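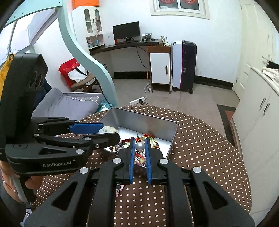
About Marras

Marras is a small center for people who have trouble with their sleep. We are psychologists and one sleep technician, and we work with adults who do not fall asleep, who wake up too early, or who have nightmares that come back again and again.

The center was opened by Primo Farina and Yae Yokoyama, who met during their studies and shared an office for a long time before they shared a practice. In the beginning there were 2 rooms above a bakery. The smell of bread came up at four in the morning, and for a sleep center this was not ideal. Now we are on the ground floor at Grurken, on the quiet side of the building.

How we work

The first meeting takes one hour. We ask about your nights, but also about your days: your work, your meals, your worries, the light in your bedroom. After this we ask you to keep a sleep diary for 14 nights. It is a simple paper sheet and you can fill it in at breakfast. Please do not look at the clock during the night in order to make it more exact.

For insomnia we mostly use cognitive behavioral therapy. For nightmares, Sveva Cocco works with imagery rehearsal, in which the person writes the dream again with a different course and practices it while awake. We do not prescribe medicines – if we think you need a doctor, we will tell you and write a letter for them.

Our team

Primo Farina – insomnia, shift work
Yae Yokoyama – anxiety and sleep, sessions also in Japanese
Sveva Cocco – nightmares, sleep after a loss
Dario Rinaldi – sleep technician, home recordings

Courses

Every February we hold the evening course "Bomine", for parents whose small children sleep badly. The course material is given on paper. Our library has 100 books on sleep and dreams, and clients may borrow them for as long as they are in treatment.

Marras Sleep Psychology, ground floor, Grurken | Contact | Privacy | © Marras, all rights reserved | Back to top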